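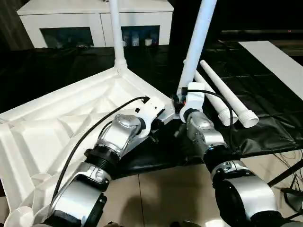

**teapot_rillthorpe**

According to Isard, keys are my problem and the clock starts the minute the van pulls up at the new place, whether I can get in or not. That was their answer when I rang to ask what "waiting time" meant on my quote, and I've been fretting ever since!

We're moving across Rillthorpe in January, from a flat to a little terrace with two bedrooms. Sale and purchase on the same day, with a chain behind us that seems to be held together with string. My solicitor will only say keys are released "once funds have cleared", which could be half eleven or could be teatime as far as I can tell. The quote gives us two hours of waiting for free and then it's £100 for every hour after that. I nearly choked on my toast.

Is that normal? And can I do anything about it, or do I just cross my fingers and keep the kettle handy? I did wonder about asking them to load up the afternoon before, but then where do we sleep, and what happens to the van overnight? Carrasco quoted me as well and theirs doesn't mention waiting at all, so now I'm wondering if I picked the wrong lot.

**van_and_kettle**

Fairly normal, yes, though the rate's on the steep side. I drove for a small removals outfit for years and sitting outside a locked house was half the job some weeks. The crew still has to be paid, and if it runs late enough they're into overtime too.

Things I'd do. Ask Isard for their late key cover, if they do one. A lot of firms sell a waiver for a flat fee and it's usually cheaper than a single hour of waiting, but you have to take it before the day and there'll be a cut-off, often 5 o'clock. Get the cut-off in writing — after that they may want to take everything back to the depot and deliver in the morning, and you need to know who pays for the storage and the second trip.

Ask Carrasco the same thing before you kick yourself. No mention on the quote doesn't mean no charge. It'll be in the terms and conditions, in the small grey print on the back.

Loading the day before is a good shout if you can bear a night on an airbed. The van gets locked in their yard (ask about insurance while it's parked up) and you're not racing to empty the flat in the morning. It won't make your keys come any sooner, mind.

**mossycobbles**

just ring the estate agent every half hour til they get sick of you. worked for me

**silta_street_mover**

We had this last spring when we left Silta Street. I asked our buyer's side whether their money could be sent first thing, and our solicitor was happy to chase it once I'd nagged a bit. Keys came just before lunch. Might have been luck, but it only cost me an email.

Also worth asking the seller directly if they'd let you put boxes in the garage before completion. Ours said no — fair enough, and our solicitor wasn't keen either — but my neighbour's said yes. You'd want to check your contents insurance covers it if they agree. And pack a bag with the chargers, loo roll and something to eat, and keep it in the car with you instead of on the van.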